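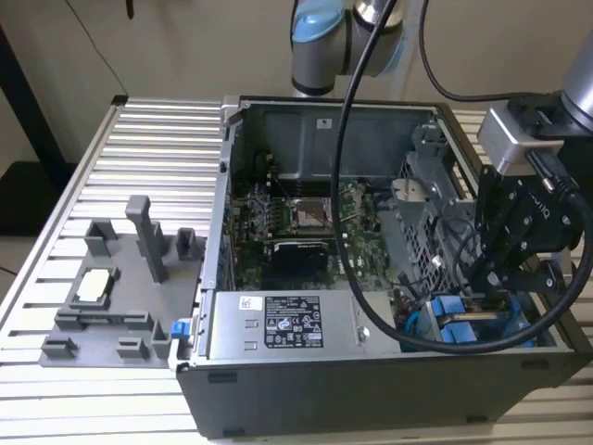
Elínborg Snorradóttir

Ticket 2901
Status: open
Product: Canden Stock, with an Akyol label printer
Site: Jardale, plant nursery and shop
Opened: April 2023

Hello again Indeo people! I know I've got an older ticket about the same printer, but Hauke Steinbach on your phone line told me to open a fresh one and put everything in it, so I'm going to keep this as a running log and add to it as I try things. Sorry in advance for the length.

The trouble is with our bench labels, the ones that go on the front of each tray with the plant name, the price and the barcode. They print perfectly well for a while and then they start creeping. The first few are spot on, then the bottom line of the barcode gets a bit close to the edge, then it's gone over the gap onto the next label, and by the time I've done a tray's worth of lavender I've got the price of one thing sitting above the name of another. A customer got quite a bargain on an acer that way, and I didn't have the heart to argue.

It does this only from Canden. If I print the test page from the printer's own button it comes out straight every time, however many I do. If I print from a plain text file it's also fine (tiny and ugly, but straight).

What I'd already tried before ringing you:

Turned everything off and on again, at the wall, and had a cup of tea in between.
New roll of labels. Same.
Another new roll from a different box. Same.
Cleaned the little roller with the wipe that came in the box. It was filthy, so I'm glad I did it, but same.
Different cable. Same.
Held down the feed button until the light blinks, so it measures the labels for itself. Straight for the first strip, then off it goes again.

Update, later on

Hauke asked me to look at the driver settings and read him the label height. It says 80 in the driver, in millimetres, and the labels are 80 because I've just been at them with a ruler. So that matches. He also wanted to know whether "gap" or "continuous" was ticked, and it's gap, as it should be.
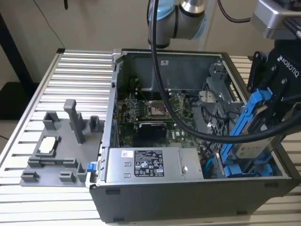
He then had me take the driver off completely and put it back on from your download page. Two things about that page, while I'm here. The link called "Labels, all models" goes to the receipt printer driver, and the one I needed was further down under "Legacy", which I'd never have guessed for a printer we bought new. Could somebody swap those round? I installed the wrong one first and spent a good while wondering why my paper had become so narrow.

With the right driver back on, I printed a strip of thyme. Lovely. Printed a strip of rosemary. Lovely. Then I printed a mixed job, herbs and alpines together, and it crept as badly as ever. So that was my afternoon gone, but it was the first time I'd noticed that it might matter WHAT I'm printing, so not a complete waste.

Update

Right, I've been playing with this and I think I'm getting somewhere. Herbs on their own are fine. Climbers on their own are fine. Anything with alpines in it goes wrong, and it carries on going wrong for whatever comes after them, until I hold the feed button down again. I'd always done the alpines near the start because they're alphabetical — so of course it looked as if everything was affected.

I rang to say so and got Dezső Dobos this time, who was very patient and asked me which template the alpines use. I said the same as all the others. He asked me to check. Well.

They don't! They use one called "Bench small", which Valdemar Toft set up for us last November when we were trying out shorter labels for the little pots. We gave up on those labels after a fortnight (they fell off in the rain) and everything was meant to go back to the ordinary template. The alpines never did.

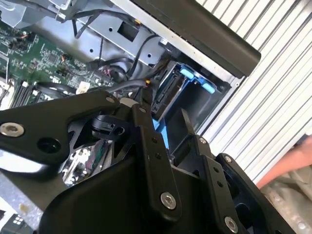
"Bench small" has a label height of 70. So every time an alpine comes along, Canden tells the printer the label is 70 long, the printer believes it, and it stops short. The next one starts from the wrong place and stops short as well, and on we go down the strip. What I don't understand is why it ignores the gap sensor, and Dezső wasn't sure either. He thought the height sent by the template might override it and said he'd ask.

I've now gone through the alpines and changed them over to "Bench standard" by hand. You can't select a whole group and change the template in one go, or if you can I haven't found it, so please put me down as wanting that. Saxifrages alone took me most of a pot of coffee.

Printed a mixed job afterwards, order 3598, which has herbs, alpines, climbers and a few odds and ends for the gravel bed. Straight from beginning to end. I've stuck the last label on the side of the till as a souvenir.

Please don't close this yet, I'd like to give it a proper busy weekend first.
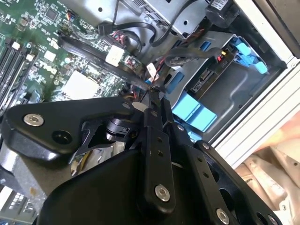 Elínborg Snorradóttir

Back after the busy weekend, and the labels have behaved themselves. I did the whole of the shade tunnel and both sides of the front bench without touching the feed button once.

Two small things left over. I tried to delete "Bench small" so it can't catch us out again and Canden says it's in use. I've searched and can't find anything still using it. Dezső, is there a way to see which items a template is attached to? It may be something we've stopped selling, as I don't think the search looks in discontinued lines unless you tick the box.

And did you hear anything back about the gap sensor? There's no rush, I'd just like to know before we go near any other label sizes — Valdemar has his eye on some round ones.

You can set this to "waiting on Indeo" if that's easier at your end. The driver links still want swapping, by the way, I looked this morning.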